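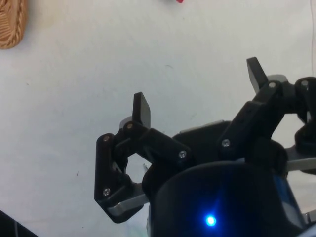
Kutstead Fellowship - anyone else applying for the autumn intake?

ramid_writes
I've got the form open and I'm stuck on the bio. They want 200 words in third person and mine reads like an obituary. Does anyone put their pre-career jobs in? I did two years on the desk at a local paper in Drindia before policy work and I'm quite fond of that bit.

fiorefan
Keep it in! I was in the intake before last and half my cohort came from newsrooms. Mine opened with the paper and went on from there.

unai_o
I'd cut it, sorry. The readers get 269 of these and they want to know what you do now. Put the newspaper in the long statement, you get 1000 words for that.

fiorefan
Bit harsh - the bio goes in the alumni directory for good, so it should sound like a person. Mine still says I keep bees (I don't any more, must get that changed).

unai_o
Fair about the directory. Still think the current job goes first though.

ramid_writes
OK, job first, newspaper second, and I've dropped the line about Sesuslow because I was only there for a summer. It's at 214 words. Which of you wants to be cruel to it?

unai_o
Send it over, I'm up till eleven.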